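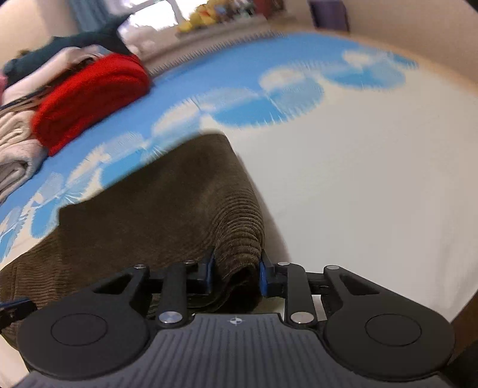 Corduroy on the bed, one fold held between the finger pads.

Laundry folding is the chore I get asked about most, usually by people who hate laundry. Can a machine do it yet? My answer has moved a little in the past couple of years, so I am writing down where it stands as of April.

Start with what is easy. Closing two fingers on a piece of cloth is easy. Corduroy is a fair test piece for it: thick enough that a pinch raises a proper hump, and ribbed, so a person looking at video can tell which way the fabric is lying. A parallel jaw with soft pads will hold a fold like that with modest force. If grasping were the whole job, we would have been finished years ago.

The trouble starts with the next decision. A rigid part has a pose, six numbers, and once you have them you can plan. A garment has no such thing. Grip it one inch over and it hangs differently, and the corner you wanted is now underneath. Jarrah Mahuika put 2 pairs of pants through the same folding routine for me last winter, same size, same maker, one washed many times and one new. The routine managed the old pair and rolled the new pair into a tube. The waistband was stiffer. That was the only difference we could find.

Then there is the surface. Published demos tend to use a flat table in one solid color. People fold on beds. A mattress gives when you push on it, a patterned sheet confuses segmentation, and the finished stack is sitting on the same bed as the work, where it leans when anything nearby gets pulled. I would like to see every folding paper include one run on a bed with a printed sheet.

Shop-floor work is further along, for dull reasons. Kirsty Tautahi runs a linen line at Gutgate that handles 2000 flat pieces a shift. Towels and pillowcases, known sizes, fed by a person at one end. The folding is done by air jets and belts and has been for a long time. There is very little in it that I would call intelligence. What still takes hands is the feeding: finding a corner in a heap and presenting it to the clamps. She has trialed two automatic feeders and kept neither. Both were slower than the person they were meant to help – and the person also pulls out the torn ones.

For mixed clothing at home, my numbers come from the Flastis trial that Saskia Tomoana let me sit in on. Over one afternoon the arm folded 18 items without help. T-shirts went well. Knitwear was mediocre, mostly because the fingers caught loops and dragged the layer below along with the top one. Anything with a lining failed. Saskia's own view is more generous than mine, and she has watched many more hours of it.

So: towels, yes. T-shirts, yes, slowly, if somebody lays them out. Sweaters and heavy cotton, no. A full basket tipped onto a bed, sorted, folded and stacked by household member, not close.

Two things would change my mind. One is regrasping that recovers from a bad first pinch without starting over. The other is touch sensing good enough to tell one layer from two, and Keith Fairweather has a pad design for that which I have promised not to describe until he has filed. I will update this post when I can.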